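Support > Managed IT > Moving your office e-mail > Questions we hear a lot

Print this page E-mail this page

Search the help pages Type a word or two Go

Moving your office e-mail to Lirkdale: your questions answered

Most people who ring us before a mailbox move are a little nervous, and we do understand, as e-mail is where half the business lives these days. We've gathered up the things we get asked most. If yours isn't among them, do please ring the desk and whoever picks up will be glad to talk it through with you.

How long does a move take?
For an office with 65 mailboxes or fewer we usually copy everything across in the evenings, over a fortnight or so, while you carry on working in the old system. The final switch happens after 6 p.m. and your people log in to the new one the next morning. Bigger offices take longer, and we'll give you a proper timetable before you sign anything.

Will we lose any old messages?
We copy first and delete nothing. Your old mailboxes stay exactly where they are for 2 months after the switch, so if somebody goes hunting for a quotation from years back and can't find it, we can go and look in the original. Very large attachments are sometimes refused by the new system, and when that happens you'll get a list of them with the sender and the subject line.

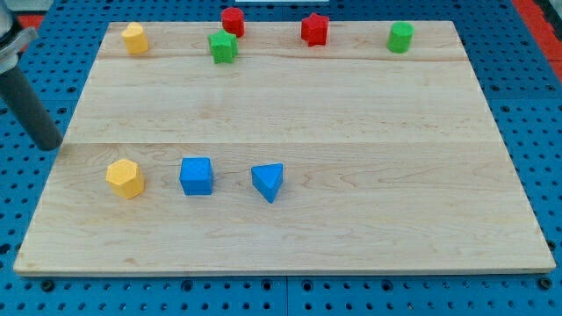 Oğuzhan Tekin wrote to us that the copying gave his office no bother at all, but that the shared calendars came over with every meeting an hour out, and he wished we had warned him to check the time zone beforehand. He's quite right, and we now check it with you on the first call (thank you, Oğuzhan!).

What about shared mailboxes, like accounts@ or info@?
They move too, and they don't count towards your licences unless they are unusually full. Do have a think about who still needs to see them, though. When we moved Grusteck there were 196 people with access to one shared inbox, and a good many of them had left!

Do we have to change our phones?
No, but each phone will need the account taken off and put back on, which takes a few minutes. We send round a short guide, and for the first morning we keep an extra person on the desk just for phones.

Can we keep our Zuten spam filter?
Yes, if you're happy with it. Tell us early on, as the mail has to be pointed through it before the switch.

Who do we speak to if something goes wrong?
Mogens Arnardóttir looks after all the moves and will be your contact from start to finish. Outside office hours the ordinary support number still works.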